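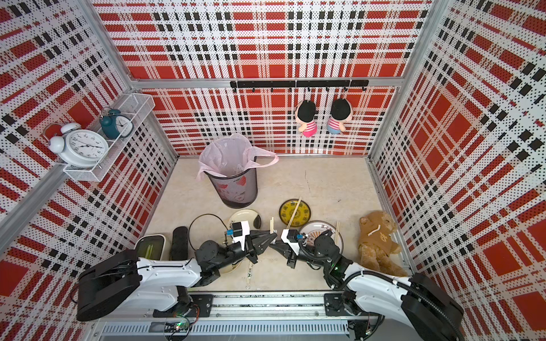 According to Liesbeth Visser, most wrong finish times come from a start mat that was not tested with a real runner. Please do section 6 completely before the course opens.

6. Setting up the Stemon start mat

1. Lay the mat flat across the full width of the lane, cable side away from the runners.
2. Connect the cable to the Drukari timer and press Start for two seconds.

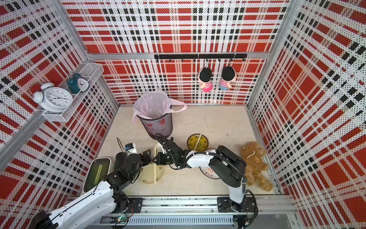 3. Enter the first and last bib numbers, for example 427 and 433. Press Save.
4. Walk over the mat with one bib. The timer must beep once.

Note: The memory holds 3000 crossings. Empty it after each race.
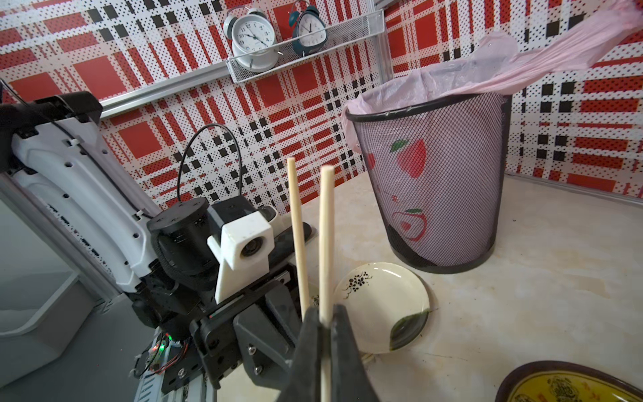 One club secretary wrote to us that the timer beeped twice for each runner. In this case the mat is folded somewhere — make it flat and repeat step 4. 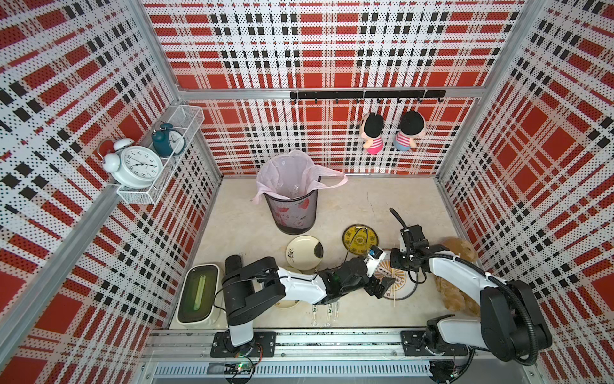
5. Lock the keys before the first runner arrives.

Caution: Do not pull the cable during a race.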